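Putting the Summer Bedding Away
Household linen care as the season turns

By Habibur Weerasinghe

In most homes the change of season is registered first in the bedroom. Windows that stood open through August are closed by early evening, and the light coverlet that served since spring no longer suffices. September is accordingly the month in which the Ondby residential program asks its households to review their bedding, and in which the Uddin linen room, which supports the program, receives the greater part of its annual inquiries.

The linen room holds 496 pieces on loan, including quilts, padded throws, seat cushions and curtains. Of these, 193 are classed as quilted or padded and require particular attention before storage. Staff prepare a short guide each year, and the principal points are set out in the sections that follow.

Airing before folding

Padded textiles retain moisture from ordinary use, even when they feel dry to the hand. The guide recommends that each piece be hung in a ventilated room for one full day before it is folded. Direct sun should be avoided for colored covers, particularly reds and browns, which fade unevenly along the fold lines.

Curtains should be tied back while bedding is aired or moved. A gathered curtain admits more light for inspection and stays clear of dust shaken from the quilts. Loose threads, weak seams and small stains are to be noted at this stage, when repair is simple.

Choosing a container

Residents frequently ask whether compression bags are suitable. The linen room permits them for synthetic fillings only. Cotton and wool should be kept in breathable cloth bags, such as the Preller pattern that has been issued to new households for the past 10 years. A bag should close without force. Where a quilt must be pressed into place, a larger bag is required.

Pieces with lace or other openwork trim are folded with the trim to the inside and placed at the top of the stack. Zitby storage chests, supplied to the larger apartments, accommodate roughly 100 liters, and the guide advises that they not be filled to the lid.

Carrying larger pieces

Thick textiles are awkward to carry in the arms, where they obstruct the view of the floor. Staff advise placing the folded piece over one shoulder, which leaves a hand available for doors and stair rails. A face mask is recommended for anyone sensitive to dust, and long hair is best tied back. Rust-brown padding over the left shoulder, with a light blue mask, shows the method in a papered room.
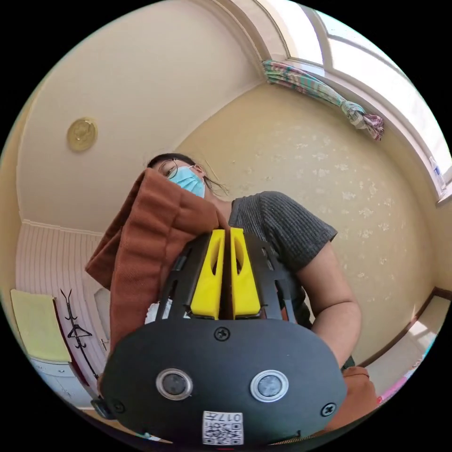 Returning items on loan

Households that no longer need a borrowed piece may return it to the linen room on any working morning between nine and noon. Items should be dry, folded and labeled with the apartment number. Damage should be reported at the desk, and no charge is made for ordinary wear.

Replacement cloth bags are available at the same desk. Requests for winter quilts are taken in the order received.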